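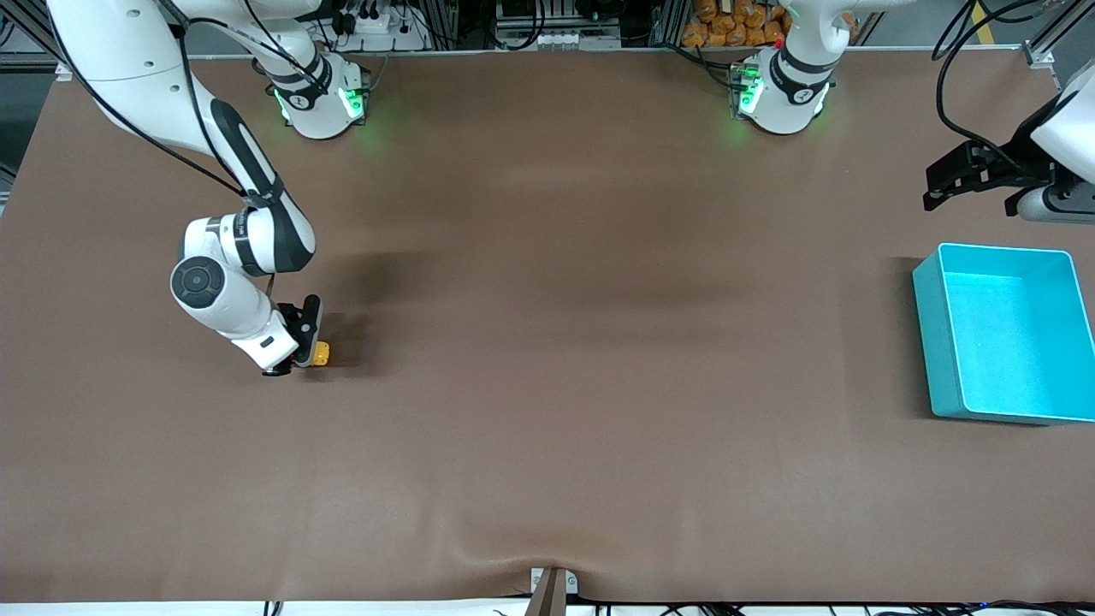
*The big table with the brown cover on. You can see the crease at the front I keep moaning about.*

From: Nokuthula Dlamini
To: Tanden list
Date: March 16, 2026
Subject: Re: table covers and tubs for small bits

Hello Firdevs, hello all,

Sorry for the slow answer, I've had a houseful and then a cold. I'll put your questions in with my answers as I go, otherwise I'll forget half of them (I always do).

> Firdevs Ekinci wrote:
>
> We're finally doing up the sorting table at Pliltum and I'd like to hear what other people have put on theirs. Ours is bare and shiny and by the afternoon I've got a headache from the glare. Nevzat says white, because you can see everything on white. I'm not convinced.

I'm with you and not with Nevzat, sorry Nevzat! We had white for a whole winter and I squinted all the way through it. The brown is so much kinder. It's smooth and it's matte, and that second part is what matters — you get soft shadows on it and no bright patches jumping up at you. Small yellow things show up beautifully, black markings and all. Where it lets you down is anything brown or greyish, obviously, and I did lose a good leather button for most of an afternoon.

> Do you fix yours down or just lay it over?

Just laid over, and that's how we've got the crease. It's a shallow one near the front, with a bit of waviness to it, and it drives me up the wall. A bead will roll along and settle in it if it gets the chance. Müzeyyen Kozan had the same trouble and cured it by leaving 30 cm extra hanging down at the front with a batten along the bottom to pull it flat. I've been meaning to copy her since last year. If you're cutting yours new, do leave yourself plenty, you can always trim it later!

I wouldn't glue it. Necati glued his and then wanted it off again, and you'll remember the emails.

> And what are you all putting the small bits in? I've been using old biscuit tins and they're deep, dark and noisy.

Oh, get rid of the tins. Keep them for biscuits. We've gone over to plastic, and I'm very fond of the turquoise one:

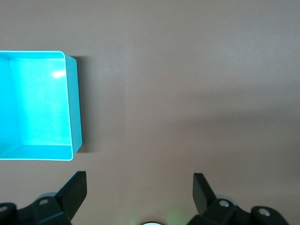

*Turquoise bin, at the left. Look how light the floor of it is compared with the walls.*

It's a plain rectangle with slightly rounded corners, and looking straight down into it is a pleasure, because the bottom is so bright that you don't have to tip it towards the window. The plastic is a bit glossy so you do get one little spot of glare, but I can live with that. The walls look thin, and I was worried about them at first, but we only keep light things in ours. I wouldn't fill it with bolts.

The colour is handy too. Turquoise on that brown stands out a mile, so when you've got your head down and a handful of bits you can drop them in without really looking. I keep it over to one side so there's a good stretch of table left for spreading things out.

> Last thing, how many do you think we need? We've got 300 odd bits waiting to be gone through and the list of kinds is up to 28.

Goodness, please don't buy 28 tubs! Start with three. One for what you know you're keeping, one for what's going, and one for arguing over at tea time. Split the keepers up afterwards, once you can see what you've got. I did it the other way round my first time and spent longer walking up and down looking for the right tub than I did sorting.

If you want to come over and have a feel of the cover before you choose, any afternoon in April is fine by me, only ring first. And could whoever borrowed my long ruler let me have it back? I can't cut that batten without it.

Love to everyone at Pliltum,

Nokuthula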